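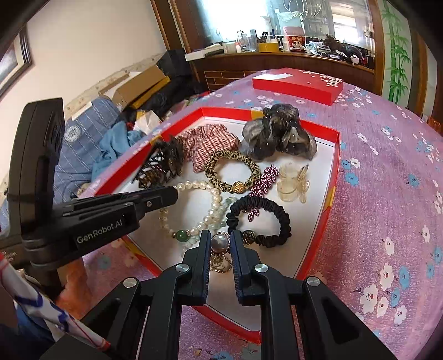

Habits & Attention > General Discussion

Thread: Muting people I actually like

jarnow_reader
I'm looking for other people's experience with this. Over the winter I went through everything that feeds me words during the day: two group chats, a news app, a neighborhood board, a couple of podcasts and the Custeretti newsletter, which I know a lot of people here get. I kept a list for 18 days and wrote down how I felt after each one. Nothing fancy, just better, worse or same.

The news app was mostly "same," which surprised me. The group chat with my old coworkers from Dow was "worse" nearly every time. These are good people. I worked with them for nine years and they came to my wedding. But the chat is complaints from morning to night, about managers I no longer have, and I noticed I was bringing that tone to dinner.

So I muted it. I feel better and I also feel like a snob. Has anyone else done this with friends, and did you tell them?

Dikden
Did it, didn't tell anyone. I check mine on my lunch break and answer anything that is really for me. It has been like that since last April and no one has brought it up.

slowpour
I would tell them. You don't have to make a speech. "I'm keeping my phone quieter, call if you need me" is enough. If somebody posts that their dad is in the hospital and you answer two days later, they are going to wonder.

marginalia_9
I'm going to disagree with the whole idea a little. Complaining is how a lot of people stay close. My sister and I complain to each other every night and I would not call it bad for me. If I cut out everyone who brought me down I'd be left with podcasts, and the people on podcasts don't know I exist.

Also a list of how you felt after reading something is going to be shaped by what you expected to find. You already suspected the chat.

jarnow_reader
Fair on the list. I did suspect it. I didn't expect the news to come out neutral though, so it wasn't all just confirming what I thought.

I'm not cutting anyone out. I had coffee with one of them the week after and we had a good time. In person we talk about kids and cars. In the chat it's only ever the one subject.

old_porch_light
That matches what I see. The same person can be fine across a table and hard to take in a thread. I think in a thread everyone answers the loudest line. My church group had the same trouble and we went back to a phone tree. It is slower and people are nicer.

marginalia_9
A phone tree works when everybody is home at 6 p.m. Half of my friends work nights.

old_porch_light
True. Ours are mostly retired.

Dikden
Can I ask about the Custeretti newsletter? I dropped it. It used to be one short letter and now it has a reading list, a challenge and a link to the paid tier. Reading about how to protect my attention was using up a good part of my attention.

slowpour
I still like the letter. I skip the rest. The challenge this month was to go 100 hours without an opinion from a stranger, and I got as far as the gas station.

jarnow_reader
It was "better" on my list twice and "same" the other times. I'm keeping it for now.

quietmiles
Coming at this from the other side. I was the complainer. Some years back I was in a bad job and I posted in a friends' chat all day long. One by one they went quiet and I could tell. It hurt, and I was angry for a while. What helped was one friend who wrote to me separately and said she wanted to hear from me but couldn't read it at work. She gave me a time, after 8 in the evening, and she picked up when I called.

So I'm with slowpour. Say something, at least to the one or two you care about most. The others will probably not notice.

marginalia_9
This I agree with. My problem was with doing it silently.

Dikden
I still don't think everybody needs a notice. There are people in my chat I have met once.

quietmiles
Sure. I meant the close ones.

jarnow_reader
OK. I wrote to two of them this morning. One sent a thumbs up. The other said she had the chat muted too and had been meaning to leave it – she was worried I'd take it badly. We're going to try a walk every couple of weeks.

I'm leaving the neighborhood board next. There were 1000 unread posts when I opened it and I read four of them, all about the same parking spot.

slowpour
Keep the board until after street cleaning. Ours is the only place they post the dates.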